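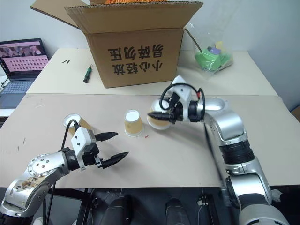 Evaluación de un kit bimanual de manipulación para prácticas de laboratorio

Trabajo de la asignatura Sistemas Robotizados, grupo de prácticas 4

1. Objeto del trabajo

Se evalúa el kit Mirnero, que la empresa Sunura comercializa para docencia universitaria. El kit comprende dos brazos articulados con pinza paralela, una cámara de cabeza, el controlador y el entorno de programación Qiu. El departamento pidió un informe de uso previo a la compra de una segunda unidad. El precio de catálogo de la configuración ensayada es de 2,972 euros en miles (sin impuestos ni transporte), y en él no entra el ordenador del puesto.

El informe se limita a tres cuestiones: tiempo de puesta en servicio, comportamiento de las pinzas con objetos ligeros y calidad de la documentación. Quedan fuera la teleoperación remota y el módulo de navegación, que el laboratorio no ha adquirido.

2. Alternativa considerada

Como referencia se tomó la ficha técnica del kit Prerkham, de configuración parecida. No se dispuso de una unidad para ensayo, por lo que la comparación se hace sobre papel y se restringe al contenido del suministro. Prerkham entrega los dedos de pinza en dos longitudes y cobra la licencia de software por año. Mirnero entrega una sola longitud y la licencia es perpetua para cada controlador. Para un laboratorio con presupuesto anual irregular, la segunda modalidad es más fácil de justificar.

3. Puesta en servicio

El montaje mecánico se realizó siguiendo el manual impreso. Los brazos llegan premontados hasta la muñeca y hay que atornillar la pinza, conectar el cable de datos y el de alimentación, y ejecutar la rutina de puesta a cero. La secuencia está bien ilustrada salvo en el paso de fijación de la muñeca, donde el manual muestra una revisión anterior de la pieza, con otro patrón de taladros. Se consultó al servicio técnico, que remitió una hoja corregida.

La calibración entre cámara y brazos se hace con una plantilla impresa. El asistente de Qiu solicita 5 posiciones por brazo. En el primer intento el error residual del brazo derecho quedó por encima del umbral admitido y hubo que repetir el procedimiento con la plantilla pegada a una superficie rígida. El manual no advierte de este punto.

El guiado de los cables merece comentario aparte. El cable de la pinza forma un bucle exterior y no va sujeto al antebrazo. Con el brazo recogido, el bucle puede entrar en el campo de la cámara y tapar parte de la zona de trabajo. Sunura vende un juego de clips como accesorio; a juicio del grupo debería formar parte del suministro básico.

4. Tarea de ensayo

Se eligió la manipulación de vasos de papel. Es un objeto barato, de masa muy baja, con pared deformable y geometría troncocónica, de modo que una fuerza de cierre excesiva se aprecia a simple vista y una insuficiente permite que el vaso gire entre los dedos. Se trabajó con tres vasos sobre una mesa lisa de color claro. La tarea se dividió en tres subtareas:

a) Coger un vaso tumbado y ponerlo de pie.
b) Coger un vaso colocado boca abajo y desplazarlo.
c) Pasar un vaso de una pinza a la otra.

Los programas se escribieron con los bloques de alto nivel de Qiu, sin recurrir a la interfaz de bajo nivel. Se quería comprobar hasta dónde llega un estudiante que solo ha leído la guía de iniciación. La fuerza de cierre se fijó en el valor mínimo del menú para todas las subtareas.

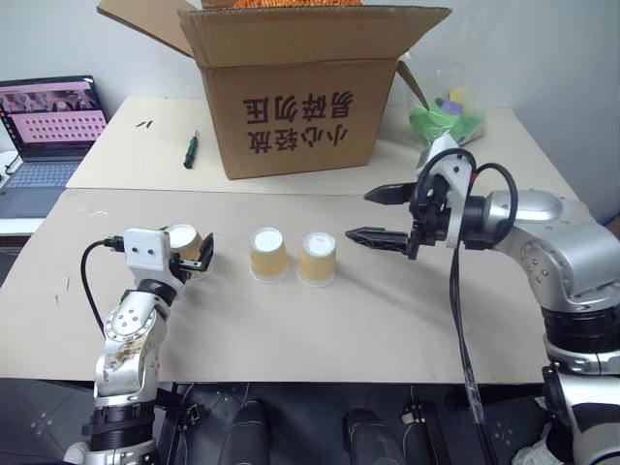 5. Resultados

En la subtarea b) el agarre fue estable cuando los dedos cerraban a media altura de la pared. Si el cierre se producía más cerca de la base, el vaso se inclinaba entre los dedos. La inclinación no impide el traslado, pero sí complica la colocación posterior, porque el bloque «depositar» supone que el objeto conserva la orientación con la que se cogió. Qiu no ofrece ninguna corrección automática de este efecto.

La subtarea a) fue la más difícil. El bloque «coger» calcula la aproximación a partir del contorno del objeto y, con el vaso tumbado, propone a veces una trayectoria en la que un dedo entra por la boca y el otro queda fuera. Esa toma es válida, aunque exige una apertura inicial mayor que la predeterminada. Con la apertura predeterminada el dedo exterior empuja el vaso y este rueda. Se resolvió ajustando el parámetro a mano en cada programa.

La subtarea c) solo se completó con la velocidad reducida. A velocidad nominal, la segunda pinza cierra antes de que la primera haya terminado de abrir, y la pared del vaso se deforma. El registro del controlador muestra un desfase de 511 milisegundos entre la orden de apertura y la confirmación. El manual describe la sincronización de ambos brazos en un apartado de dos párrafos que no menciona este retardo. Insertando una espera explícita la transferencia se realiza sin deformación apreciable.

No se registraron paradas de emergencia ni errores de comunicación. En una sesión de tarde el controlador pidió recalibrar el brazo izquierdo tras un apagado incorrecto del puesto; la operación no presentó dificultad.

6. Documentación y soporte

La guía de iniciación está traducida al castellano con corrección. La referencia de programación solo existe en inglés y contiene bloques que ya no aparecen en la versión instalada. Los ejemplos funcionan, salvo el de apilado, que requiere una biblioteca no incluida. El servicio técnico respondió a las dos consultas enviadas, una de ellas con la hoja corregida citada en el apartado 3.

7. Valoración

El kit es adecuado para prácticas de tercer curso en las que el objetivo sea la programación de tareas de coger y depositar. Para prácticas de coordinación bimanual se necesita material adicional del profesorado, en particular sobre tiempos de apertura y cierre. La ausencia de dedos de otra longitud limita el trabajo con objetos pequeños.

Se recomienda la compra de la segunda unidad con las condiciones siguientes: inclusión de los clips de cable, entrega del manual en su revisión vigente y confirmación escrita de que la licencia de Qiu cubre los dos controladores.

8. Trabajo pendiente

Repetir la subtarea a) con vasos de otro diámetro. Medir el retardo de apertura en cada pinza por separado, ya que el registro disponible no distingue entre izquierda y derecha. Comprobar si la interfaz de bajo nivel permite leer la corriente del motor de la pinza durante el cierre.

Anexo A. Parámetros modificados respecto a los valores de fábrica

Fuerza de cierre: mínima
Apertura inicial: ajustada por programa en la subtarea a)
Velocidad: reducida en la subtarea c)
Espera tras apertura: activada en la subtarea c)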